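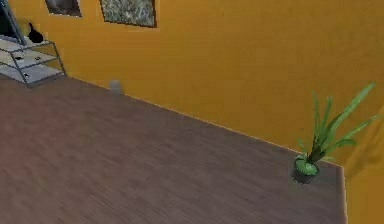
A wire shelving unit against an orange wall.

Every March our street in Lustthorpe gets a run of flyers for Easter hampers, and every year they cost more. The one from Nelo this time was $178 for a basket of chocolate, two mugs and a tea towel. I think we should stop buying these things for children and go back to the small customs that cost next to nothing.

I grew up with an egg hunt in the yard. My mother boiled 19 eggs, a number that never changed and that she never explained, and dyed them with onion skins and beet water. They came out brown and a dull sort of pink. We hunted for them before breakfast and ate them in sandwiches until the middle of the week. I couldn't tell you what else I was given in any of those years, but I remember the colour of the eggs and the cold grass.

My own kids have had both kinds of Easter. For a few years I bought the big baskets, mostly out of tiredness. They were opened in a couple of minutes and the cellophane was around for a month. Last year we dyed eggs again. It took a whole afternoon and ruined a pot. The younger one has already asked about it over 50 times.

Some people will say a bought basket is a kindness to parents who work weekends, and that's fair. I've worked plenty of them. I don't think anyone should feel bad about a chocolate rabbit from the grocery store. My objection is to the idea that a holiday has to arrive in a box, finished, with a theme. A child has nothing to do in a holiday like that except unwrap it.

The hunt also doesn't need to be on the proper day. Ours was late one year because of the flu, and the kids didn't mind at all. In Flandthorpe, where my sister lives, the neighbours do theirs whenever the snow is off the lawns – it has been as late as 22nd April – and the older children do the hiding. They are ruthless about it. An egg was found in a downspout in June.

So next spring I'm leaving the flyers in the recycling. I'll need a carton or two of white eggs, which are getting hard to find here, and a pot I don't care about.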